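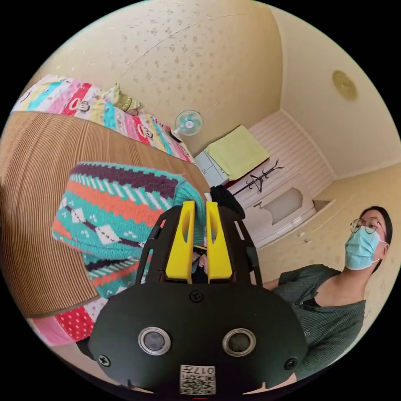 Winter knits and a striped bed

Dec 14, 2025
By Chin-lung Tang

Every year before the cold comes to Veltska I take out the knitted things and look at them one by one. I do it in the bedroom, because the light is good there in the morning and the bed is large enough to sort on. This gallery is a small record of that work, with notes on colors and patterns. Some readers asked me last winter how I keep the old pieces, so I added a few words on this also.

The knit with the bands
Maroon, then teal with white diagonal stripes, then orange-red, then teal again with white diamonds and small dots. Lower down the stripes come back in teal and maroon. The diamonds are my favorite part, and I would be happy with a whole blanket of them.

I bought it at the Runus market in January, on a very windy morning. The seller wanted to put it in a bag but I asked her to leave it open, so I could look at the bands on the bus. She told me the pattern was from her aunt, who never wrote it down. I have tried to draw it on squared paper and I always make a mistake at the diagonal stripes.

On the mat
I sort the knits over the woven mat, the tan one with the fine ribs. A plain color under a busy pattern helps me very much. On the bedspread I cannot see where a loose thread is, and on the mat I find it quickly. The mat also stays flat when I fold something heavy on it.

For folding I do the sleeves first if there are sleeves, then the sides, and then I roll from the bottom. A scarf I only fold in half and in half again. My mother hung everything on hangers and the shoulders became long – I don't recommend it.

The bedspread
Pastel stripes in pink, teal, yellow and white, and cartoon monkey faces repeated all over, with red blocks between. It is a cheerful thing to wake up to in December. Tanner Doucette wrote to me that it is too much for an adult room. Maybe he is right, but it stays on the bed until spring.

It washes well. I turn it inside out, use cool water and half of the usual powder, and the printed faces have kept their color so far.

Koko
Koko is yellow-green and soft and lives at the far end of the bed, near the wall. When I change the sheets Koko moves to the chair, and later goes back to the same place. There is one seam which I should close again with a better thread.

Red with white dots
A little polka dot fabric beside pale pink bedding. I did not plan these two together, but I think they look nice, like candy. I would like to find more of the same red and make 2 covers for small pillows. If you know a shop which still sells it by the meter, please write to me.

How I store the knits
I weigh the folded pieces before they go in the box. It is a habit from my old work in a wool store, and I know it is not necessary for a home. I put no more than 500 grams in one cotton bag, so that the bottom piece is not pressed. Each bag gets a paper label with the colors, and a small piece of cedar wood. Plastic bags I stopped using after one bad summer, when everything smelled like a cellar.

Two times in the winter I open the bags and let the air in. I check the folds and fold again in a different line – the old line can become weak after some years.

The next gallery will be about buttons. I have 16 jars of them and they are not yet sorted.

Recent galleries
Mending a collar with the wrong color
Blue bowls from the Sin valley
Curtains for a narrow window
Tanner Doucette: My grandmother's aprons
Wool blankets after washing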